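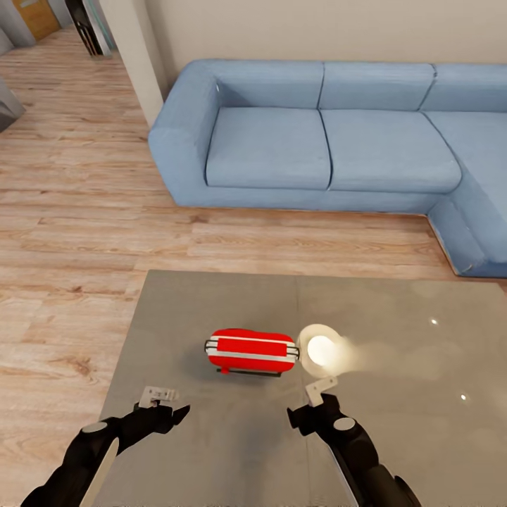
Bench rules for sim scenes, July rewrite

Notebook entry, started 9:40. Faizal asked for the rules in one place before the next batch goes to Jemmont. What we had was a page from the spring, two chat threads and whatever Chukwuemeka had in his head. Working through it with the living room scene open, the one with the red case and the tape roll on the gray table. Everything below applies to all the room scenes unless I say otherwise.

Naming

Scene names describe the room and the task objects. No initials, no "final", no "new2". Object names are what a person would call the thing at a glance. I had the red one down as "first aid box" in my own notes and Chukwuemeka had "suitcase". It could pass for either. We agreed on "red case" and the instruction text has to say the same. If two people on the team name an object differently without talking to each other, the plain color-and-shape name wins.

The tape is "tape roll". Not "ring", not "spool".

Start poses

Both arms start every episode from the stored home pose, grippers open, no contact with anything. The check script reads contact at step zero and rejects the episode if any pair is touching, except an object and the surface it rests on.

Looking at the render this morning, the white bracket on the right arm comes right up against the lower edge of the tape roll from this camera. You can't settle that from one view. Rule, effective now: if a mount or bracket overlaps a task object in the main view at start, pull the contact list and paste it in the log. Don't argue from the picture. Same for anything mounted above the left gripper.

Collision shapes for the brackets have to be in the model. The spring page said visual-only was fine for brackets and camera mounts. Striking that. A policy that learns to sweep a bracket through an object will do the same thing on hardware, and there the bracket loses.

Object placement

Task objects get placed by sampling inside the marked region, then settled for 384 physics steps before recording starts. It was 20 until this spring, which left upright things still rocking when the first observation was saved. The tape roll on its edge is the worst case we have. If it starts standing, it has to be standing at the end of settling as well, or the sample is thrown away and redrawn.

Do not nudge objects by hand in the editor to make a nicer layout. If the layout is bad, change the region and resample.

Both arms must be able to reach each task object, unless the task sheet names one arm. Reach is checked with the solver, with the bracket attached.

Lighting and materials

This took most of the morning. The tabletop is glossy, with two small highlights over on the right, and the center of the tape roll is glowing with a white streak running off it across the table. I don't know yet if that's the roll material or the bloom setting. Chukwuemeka thinks someone left emission on when the asset was copied over from the Prutura set. Plausible. I haven't opened the material.

Rules either way:

Emission is zero on every task object unless the real object lights up.

Bloom stays off for recorded episodes. Leave it on for demo renders if you like, saved in a separate folder.

Gloss on tables may be varied. Highlights are good, real benches have them. What isn't OK is a glow that hides the edge of an object the arm has to grip.

Any material change means a new scene version. Old episodes keep the old version number. Never overwrite.

Background

Sofa, floor planks, hallway and the doors stay static and are out of reach. They may be swapped between sets but not during an episode. Faizal wanted background changes mid-episode as a robustness test. That's a separate test set with its own name, and it never gets mixed in with training.

Okonkwo's people asked last time if the background furniture had collision on. It does, simple boxes. An arm flung backward should not pass through a sofa, even a sofa it will never reach.

Stops and limits

Joint speed limits in sim match the hardware limits. Same file, loaded by both, not copied. We found three copies last week and two disagreed.

Arm-to-arm distance: if the two grippers come inside the keep-out distance and the task sheet doesn't call for a handover, the episode ends and gets tagged "arm conflict". Keep it, don't delete it. These are some of the most useful episodes for review.

An operator who stops an episode early writes one line saying why. "Bad" isn't a reason. "Left finger closed on table, not case" is a reason.

Review before release

Currently 3,275 episodes in the set across all rooms. Nobody is going to watch them all, so:

Script checks run on every episode.

A person watches 20 per scene version, picked by the script and not by the person who recorded them.

Any failure of a hard rule (contact at start, emission on, wrong limits file) holds the whole scene version until it's explained in the log.

Reviewer and recorder can't be the same person. With the team this size that mostly means Chukwuemeka and I trade.

14:15. Went over the above with Chukwuemeka. He objects to holding a whole version on one failure and would rather hold only the affected seed range. Left it strict for now. He also pointed out that "task object" isn't defined anywhere. Definition: anything named in the instruction, plus anything it can be put in or on. The gray table counts for placing tasks. So a table material change is covered by the version rule, and its emission gets checked too.

Faizal asked if the Wuletach checklist could replace half of this. Read it over lunch. It covers hardware cells, guarding and signage mostly, with 6 items we can use directly. Copied those to the back page of the binder with our wording.

To do

Open the tape roll material, look for emission. Me.

Contact list at step zero for this scene, right arm bracket against tape roll. Chukwuemeka.

Delete the spare limits files once the loader is pointed at the shared one. Me, after Faizal confirms nothing at his end reads them.

Put the spring page in the old folder with a line through it.

Still open: what to do with episodes already recorded under the visual-only bracket rule. Faizal has the list.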